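Veneer tabletops: your questions answered

Monday, August 26, 2024
By Mwanaisha Muriithi

214 shares | 3 comments

I love a pale veneer table. I have owned one for most of my adult life, I have bought and sold a good few more for the workshop in Trudthorpe, and I still get a little thrill when a plain old top comes up clean and the grain starts to show. These are the questions that land in my inbox most often, with the answers I give at our Saturday mornings.

Is veneer real wood?

Yes! It is a thin sheet of real wood, glued down over something cheaper or more stable. The grain you see grew in a tree. People sometimes whisper the word to me as if they were confessing to something, and I always tell them that some of the loveliest furniture ever made is veneered.

How can I tell whether mine is veneer or solid?

Look at the edge and then at the end. On a solid board the lines on top carry on over the edge and turn into end grain. On veneer they stop, and you will usually find a thin strip of edging or a fine seam. Have a look underneath as well, where makers tend to be less fussy. If the pattern on top repeats itself exactly every foot or so, you may have a printed surface, and most of what follows won't apply.

What are the arches in the grain called?

Cathedral grain, and it's my favourite thing to talk about. When a log is sliced straight through, the knife meets the growth rings at a shallow angle near the middle, and they come out as tall nested arches. Towards the sides of the log the knife cuts across the rings more squarely, so you get straighter, closer stripes. A single sheet can have both, arches in one part and tight lines in another, and once you've spotted it you'll be peering at café tables for the rest of your life. 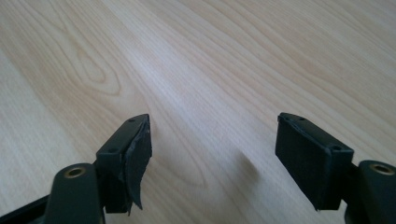 Ehab Zerouali wrote in to ask whether the arches are supposed to point a particular way, as he had been turning his table round every few weeks trying to decide. There is no rule, Ehab. I like mine running away from the chair I sit in, so my eye travels up them, but my sister has hers sideways and it looks splendid.

What should I clean it with?

A soft cloth, wrung out well in warm water with a drop of washing-up liquid, then a dry cloth straight after. Wipe along the grain. That will do for nearly every day of the year. I keep spray polish away from pale tops, as the silicone in some of them builds up and makes any later refinishing a misery.

Why does one patch look white when the sun is out?

Usually it's only the light bouncing off a smooth finish. Crouch down and move your head — if the patch moves with you, it's glare. If it stays where it is, you may have a heat mark or some moisture caught in the finish, so see the next question.

Can I get rid of a white ring?

Often, yes. Leave it alone for a few days first, as fresh ones can fade by themselves. If it's still there, lay a clean dry tea towel over it and pass a warm iron across, no steam, a few seconds at a time, checking as you go. Try a corner first. Black rings are a different matter, as they have gone through to the wood, and I'd ask a restorer.

Can I sand it?

Gently, by hand, and with your heart in your mouth. Some modern veneer is no more than half a millimetre thick. I start at 240 grit, never use a belt sander, and stop the moment I see a change of colour near an edge. I went straight through a beautiful sideboard one December and I can still picture the brown patch.

Will a pale top change colour?

It will, and I rather like that it does. Many pale woods turn more honey-coloured in daylight. Move your lamps and bowls about now and then, or you'll find their outlines waiting for you. If the table extends, leave the spare leaf out in the room for the first summer so that it catches up with the rest.

A corner of the veneer is lifting. Is it ruined?

Not at all. Slide a little wood glue under with a thin knife, press it down, wipe off what squeezes out, cover with baking paper and clamp it overnight with a flat block on top. Do it soon, before a sleeve catches it and snaps a piece off.

Do you run classes?

We do, in the back of the Trudthorpe workshop, up to 50 minutes of talk and then as much practice as you can stand. Bring a small piece you don't mind experimenting on.

3 comments

Contact the workshop | © 2024 Trudthorpe Table Workshop | Back to top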